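How to Sort a Drawer of Small Electronics Into One Box

I put this off from January until March, which I suspect is how most of us handle the drawer with the chargers in it. Ours had reached the point where you had to push everything down with one hand while closing it with the other. If yours sounds anything like that, pour yourself something hot and give it an afternoon. I did mine on a Friday after lunch and was done in time to start dinner, with a long phone call in the middle.

What you'll need

A sturdy box with its flaps intact
A few small pouches or cases that close
Masking tape and a marker
A blanket you don't mind getting a bit of dust on

Step 1. Empty the whole drawer

Spread the blanket somewhere soft, like a bed or a sofa, and take every last thing out. A hard table works too, but small parts roll off it, and I have crawled under ours often enough. Shake out the liner while you're there. I found the spare key to my old bicycle lock, and I sold the bicycle years ago!

Step 2. Match chargers to their gadgets

Take your time with this one (it's the slow part). Look at the tiny print on each adapter and compare the output with what's printed on the gadget or in its booklet. A plug that fits isn't always the right plug. My label that said 300 mA went with an old radio, and I'd been using it with something else altogether. When you find a pair, put a strip of tape on both pieces and write the same word on each.

Anything without a partner goes in a paper bag with the month written on it. My neighbor Teresa Rafferty keeps hers for a whole year, but I give mine until summer and then they go to the electronics recycling bin. Please don't put them in the kitchen trash, and the same goes for old batteries.

Step 3. Wipe and wind

A barely damp cloth is plenty for casings, with everything unplugged and switched off. Keep it well away from the metal prongs and let things air dry before they go into anything closed. Wind cables in loose loops about as wide as your palm and fasten them with a twist tie. Tight little bundles look lovely but they're hard on the wire near the plug.

Step 4. Pack from the bottom up

Heavy things go in first, then the medium ones, then the pouches on top where you can reach them. Leave the flaps open until you've tried everything at least once, since the first arrangement is never the one you keep. I repacked mine 4 times, and the last attempt was very nearly the same as the second.

Step 5. Make a list for the lid

Write down what's inside and tape it under the flap. Mine is just a column of plain words in pencil, so I can rub something out when it moves to another room.

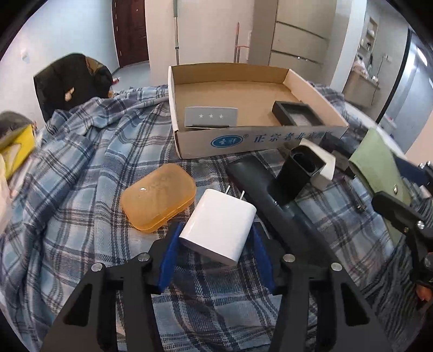

Small pieces are the ones that wander, so I leave them for last and give them the most thought. A loose plug adapter is easy to lose in the folds of a plaid blanket, and I like to get those put away before anything bulky. Cloth pouches with a snap, like the sage-green one, are good for odds and ends that would otherwise sink to the bottom, and a rounded plastic case like the orange one will suit whatever you'd hate to see scratched. If your box came with an inner tray, try leaving it in for a week before you decide to throw it out. Then put the box on a shelf you can reach without a stool, and tell everyone in the house where it is.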